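4. The wall station

4.1 Layout of the station

The second of the three stations we studied at the Raris refurbishing shop was the one where used desktop computers are opened and their drives taken out for wiping. At the other two stations the parts lie on a bench mat. At this one they are kept on a wall of horizontal metal slats, and the worker reaches up and across instead of down.

The shop moved to slatted walls in September, after the benches had become too crowded to work on. Everything that has to be within reach is meant to hang or rest on the slats, and the pieces that carry the parts can be shifted sideways or up and down when the kind of computer changes. The piece we paid most attention to is a gray plastic mounting plate with several molded features on its face: two horizontal slots one above the other, a set of slotted tabs, a raised square pad near the middle, and a square hollow piece near the top. The shop calls it the Koo plate, after the first batch of computers it was used with. Figure 1 gives two views of the plate with a drive on its top edge and a Dell chassis to the right.
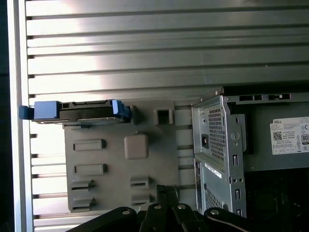
4.2 Where the drive is put down

We had expected the drive to have one fixed place. Over the study period the station handled 810 computers, and for each one we noted where the drive was first put down after it left the chassis. The top edge of the plate was the usual choice, even though the work sheet names a tray on the cart. Workers gave two reasons when we asked. The top edge is close to the chassis, so the hand travels a short way, and a drive lying flat along it can be picked up by its end without turning the wrist.

The carrier matters here. Drives in a carrier with colored ends were easier to spot against the gray plastic than bare drives, and workers mostly took hold of the colored part. A bare drive was more often moved a second time before it went to the wiping rack. We did not separate the effect of color from the effect of shape, and the two should be tested apart.

The top edge has a drawback. It is narrow, and the drive is longer than the part of the plate it rests on in some positions, so one end may stick out to the side. In the views we collected, the blue tab at the left end reaches past the plate toward the metal strip that borders the slats. A sleeve could catch on an end like that. We recorded 3 dropped drives over the period, all of them bare.

The slats also reflect the overhead lights. Glare was strongest on the upper part of the wall, and labels on parts placed there were harder to read. Moving the plate down by a few slats helped with reading but made the reach awkward for taller workers — a trade the shop has not settled.

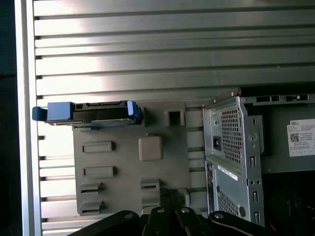 Da-eun Ha told us that the top edge was never meant as a shelf, and that she would sooner see a shallow lip added to the plate than have people sent back to the tray. She also thought the wall should be used for one computer at a time, with the next one kept on the cart until the drive had gone to the rack.

4.3 Changes tried

Two changes were tried following these remarks. The first was a lip of soft plastic clipped along the top of the plate. The second was a rule that the drive goes to the rack before the side cover is put back on the chassis. Each was used for 100 computers, and the results are given in Section 5 together with those from the two bench stations.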